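Osten cask finish - sherry or wine?

stillhead_dk
Picked up the new Osten single grain last week. The label says "finished in seasoned oak" and nothing more. Color is deep gold going to copper, no added coloring declared. Nose is dried fig, furniture polish, a little solvent when first poured. Palate is thin for the first ten seconds, then walnut skin and tannin. I read that as second-fill oloroso. A friend at the same tasting insists on red wine casks. Has anyone seen a cask breakdown from the distillery?

quarterbarrel
Red wine, in my opinion. The tannin sits at the front of the gums and there is a tart cherry note after water. Oloroso gives me walnut but never that acidity. Compare it with the Gudeta wine finish if you can still find one.

stillhead_dk
I have the Gudeta open. It is much pinker in the glass and sweeter. I don't get cherry in the Osten at any dilution.

feints_and_foreshots
The outturn is 318 bottles, which is printed on the back label in small type. That points to a single hogshead or a partly emptied butt. At that bottle count a hogshead makes more sense, unless the losses were high. Wine barriques come in lower, even for a young spirit with good fill levels. It doesn't settle the question, but I'd want a very full barrique before I believed it.

quarterbarrel
A finish can be vatted from more than one cask. The bottle count says nothing about the finishing wood.

feints_and_foreshots
Correct if it was vatted. The label says single cask.

quarterbarrel
Mine says "single grain". Check again.

feints_and_foreshots
Checked. You're right, "single grain". I withdraw the hogshead argument.

umber_dram
I ran it blind on Saturday against three others, all at the same strength, in identical glasses with lids on for 20 minutes. My notes, for what they are worth.
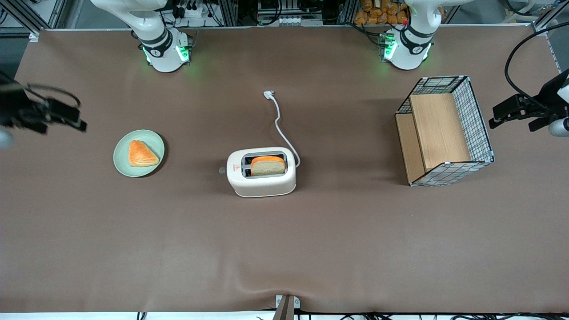
TASTING ROOM, December

Sample A: Osten. Nose closed at first. Fig, wax, burnt sugar. With water, walnut and pencil shavings. Finish medium, drying.
Sample B: Umside, first-fill sherry. Heavy raisin, some struck match. Finish long.
Sample C: Gudeta wine finish. Strawberry jam, white pepper. Finish short and sweet.
Sample D: Atatix, bourbon cask only. Vanilla, cut grass, green banana. Finish short.

I placed A next to B without knowing either. The shared note was walnut. C had nothing in common with A apart from the drying effect, and in C that came from the pepper.

quarterbarrel
How much water?

umber_dram
4 drops per sample from the same pipette. I did a second pass with 6 and the Osten fell apart - cardboard and not much else.

quarterbarrel
Then I'd say you stopped too early on the first pass. The cherry shows for me between those two points. It is brief.

coldfilter
I get neither cherry nor walnut. To me it is young grain with active oak on top, and the wood spice covers the solvent. People are paying for the color. The Atatix is the better distillate and costs less.

stillhead_dk
The Atatix is clean but has nothing going on past the vanilla. I'd agree the Osten spirit is young. The solvent note goes after half an hour in the glass, though, so I would not call it a fault.

coldfilter
If a whisky needs half an hour to lose acetone, I call that a fault.

feints_and_foreshots
Ethyl acetate more likely than acetone. Common in grain from refill wood, and it drops off with air. My bottle improved a good deal once it was down to the shoulder.

umber_dram
Same with mine. I poured off a third into a smaller bottle and the remainder opened up within a week.

quarterbarrel
I've written to Osten to ask about the wood. Their last reply took a month, so don't wait on it. For the record, I still say wine.

stillhead_dk
Thanks. I'll put the Umside and the Osten side by side at the 5 and 6 drop mark and post the notes in this thread.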